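The Long Table, Month Two

Readers of the April issue will remember that the Stuton Street building replaced its lobby bulletin board with a shared supper once a month. The idea was that people who had only ever met over a misdelivered package might like to meet over a casserole. I was against it, in print, and I have since been made to bring the salad twice.

Pale wood, close grain.
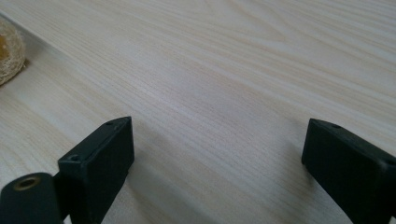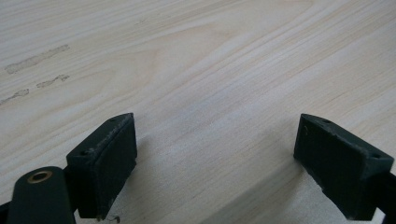
Hubert Pfister wrote in to say that my last column was unfair to the seating plan, that strangers do talk more when they are split from their spouses, and that he personally had learned more from 19 minutes next to the woman in 5B than from eleven years of sharing a laundry room with her. He would also like it known that his lentils were finished, whatever I may have suggested.

Fine. I withdraw the remark about the lentils. I stand by the rest.

The seating plan works like this. You pull a folded slip from a mixing bowl, and the slip tells you which chair is yours until dessert. At the first supper I drew a spot between two men who both wanted to explain heat pumps, and who did not agree. At the second I got the Fengs' teenage son, who ate three rolls and asked me what a newsletter was for. I said it was mostly for announcements. He asked who read it. I passed him the butter.

The food is better than it needs to be. The Zelen sisters made a cabbage pie that caused a short silence, then a line. There were 5 potato salads, and a certain amount of looking sideways at serving spoons to see whose was going down fastest. Mine had capers in it. I would rather leave it there.

What I did not expect was how much building business gets settled before the coffee. The bike rack argument, which filled 2 whole pages of this newsletter last fall, ended in one exchange over the pickles. The door on the second landing has been planed and now shuts like a normal door. A cat that three households believed they owned has been found to have three names and a very good life.

Next month's supper starts at 6:30, downstairs as usual. Bring a dish that feeds six, a chair if yours folds, and your own container for leftovers. Please label the container. One blue lid from last time is still on top of the mailboxes, and it has begun to look permanent.

Anyone willing to bring something other than potato salad should put a note under my door. It need not be signed.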